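Re: [otameo-users] Retention settings on list archives

> We moved our archive to the Nerkitberg host in January and the
> search index now skips anything with an attachment over 5 MB.
> Is there a limit we can raise, or do we have to split the mbox?

No need to split it. The indexer reads max_part_size from the site file, and the default is 5. Set it to 200, restart the indexer, and run a full rebuild. An incremental run will not revisit messages already marked as skipped.

Check the thumbnail cache as well. Ours held stale entries after the move, and inline pictures in older posts came back as broken links until it was cleared.
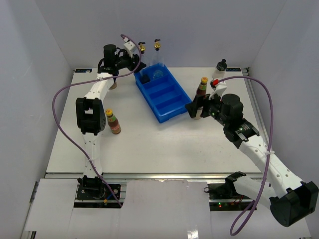 Photo: Ratanaporn / Fakine image pool

If you rebuild on the live host, lower the worker priority first – the rebuild locks the header table while it writes, and incoming posts queue behind it. The queue drains without loss, but digest subscribers may get two short digests in place of one.

The skipped-message log is in the same directory as the index. Please post the last few lines if the count does not drop to zero.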